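Betreff: Re: [faltotside-werkstatt] Greiferarme, zweite Runde

Liebe Liste, lieber Duarte,

Duarte Barreto schrieb um 21:40 Uhr:
> Meine Arme biegen sich beim Zudrücken durch, und glatte Stoffe
> rutschen mir ständig weg. Hast du massiv gedruckt oder mit
> Aussparungen? Und welche Polster nimmst du inzwischen?

danke für die Nachfrage, ich hatte ohnehin schon den halben Abend vor, euch zu schreiben, und bin dann doch wieder am Drucker hängen geblieben (ihr kennt das ja!). Also: mit Aussparungen, und zwar dreieckigen. Die massive Version war mir am Handgelenk einfach zu schwer, nach 14 Minuten Üben hatte ich keine Lust mehr. Gegen das Durchbiegen hat bei mir eine dickere Außenkante geholfen — die Datei heißt Trosemeck 9 und liegt im Listenarchiv.

Bei den Polstern bin ich nach langem Hin und Her bei den strukturierten geblieben, zwei pro Arm. Chinyere schwört ja auf die glatten, und für Schachteln mag das stimmen, aber bei Wäsche komme ich damit nicht zurecht. Schraub sie bitte erst handfest an und richte sie dann aus, sonst stehen die Spitzen schief zueinander.

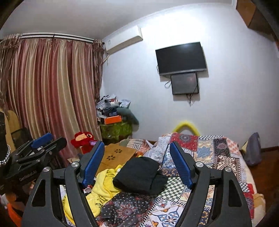 von Sanaa Ghoneim · Faltotside, Oktober

Geübt wird bei mir auf dem Bett, mit Kleidungsstücken auf der gemusterten Tagesdecke. Das gefaltete schwarze Teil zwischen den Armen ist der Prüfling, mit dem du anfangen solltest, das zerknautschte gelbe mit dem Aufdruck daneben hebe dir lieber für später auf. Die Polster sind die blauen, und an den silbernen Schraubenköpfen kannst du dich beim Zusammenbau ein bisschen orientieren.

Uchenna wollte noch die Maße für die Gelenke haben, die reiche ich nach, sobald ich meinen Messschieber wiederfinde. Und falls jemand noch schwarzes Filament übrig hat: Ich nehme gern eine Rolle und bringe dafür Kuchen mit!

Herzliche Grüße in die Runde
Sanaa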